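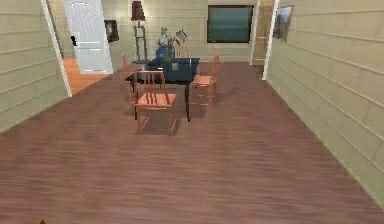
4.2 Goal search in unseen rooms

The planner receives one colour view per step and no depth. From this view the perception module makes a local grid of free and blocked cells, and the grid is added to the map of the episode. We use the mapping code of Prindeo without changes, but the module which chooses the next goal is ours. It gives each border between known and unknown cells a score, and the score is a weighted sum of the travel cost and the expected new area.

In the first version, the travel cost had too much weight. The agent preferred near borders and stayed a long time in the room where it started, also when a doorway was already on the map. We therefore added a bonus for borders that lie behind an opening.
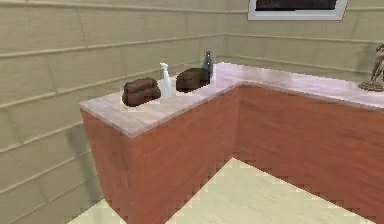 The bonus is computed only once for each opening. If the agent later goes back through the same opening, the score is not raised again. Without this rule we saw loops between two rooms in 30 of the 600 validation episodes, and most of them ended by the step limit.

A second difficulty is the repeated texture of walls. Siding, blocks and bricks give many similar corners, so the matching of two neighbouring views can slip by one course.

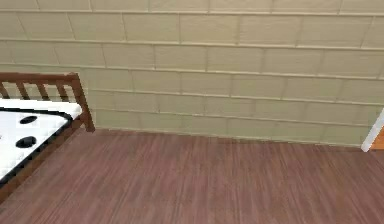

For this reason a match is accepted only when it agrees with the commanded motion of the last 7 steps. When it does not agree, the map is not updated and the agent turns in place until a match is accepted. This check was proposed by Aslak Bakke and costs little time.

Figure 3. Views from the simulated interior. A dining set, a counter corner and the end of a bed give distinct outlines. In the last view, a brick wall between a window and a chair takes most of the area.
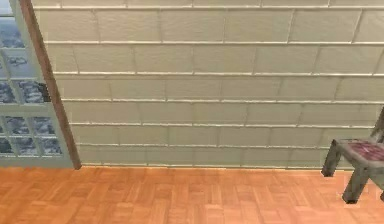 4.3 Training and tooling

The goal scores were tuned on 1864 recorded episodes. All runs were started with Foltton, our job scheduler, which stores the random seed and the map after every step. Holger Lunde wrote the replay tool, with which any episode can be opened at a chosen step and continued with other weights. The weights were then kept fixed for all tests in Section 5.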